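Rezaul Miah
Moving the last of the back room at Plamthorpe this month. Going to post as I go, mostly so I remember where I put things.

1/
The rule is simple. Everything from a shelf goes on the table first. Then it gets a box, a bag or a new home. Nothing goes back on the shelf "for now." I did that in October and ended up sorting the same shelf twice.

2/
Boxes are the 500 mm ones from Pisbridge. They stack four high and still go through the door. The bigger size was cheaper per box but I can't lift one full of books.

3/
Bottom shelf was paper. Old bills, manuals, a folder marked 1748 that I can't explain. Took 90 minutes. Most of it went to recycling. The folder is staying until I find out what the number means.

4/
Middle shelf was odds and ends. A kitchen sponge, a turquoise ball, a globe, a white package with a barcode on it. None of it belongs together and I don't remember putting any of it there.
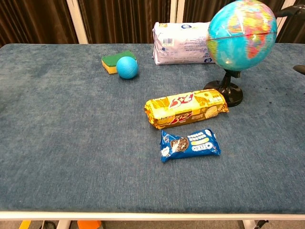 5/
Where it's all going:
Sponge to the bucket under the sink.
Ball to my sister's, for the kids.
White package to the kitchen cupboard.
Globe is the problem.

6/
A globe doesn't fit a 500 box once you put padding around it. It's on a black stand and I don't want to force that off. For now I'm planning to carry it over on the passenger seat with the belt on.

7/
Someone asked about the table covering. It's soft, so things don't slide or get scratched while I sort. Crumbs do stick to it. I go over it with a hand brush at the end of the day.

8/
Top shelf is next. That's the Rathnayake lamps and two bags of cables. I'm keeping one of each type of cable and the rest can go.

9/
If anyone near Plamthorpe wants a Caver bookcase, five shelves, one small chip on the left side, it's free once I've emptied it. You'll need two people and a van. Message me and I'll send measurements tonight after 7.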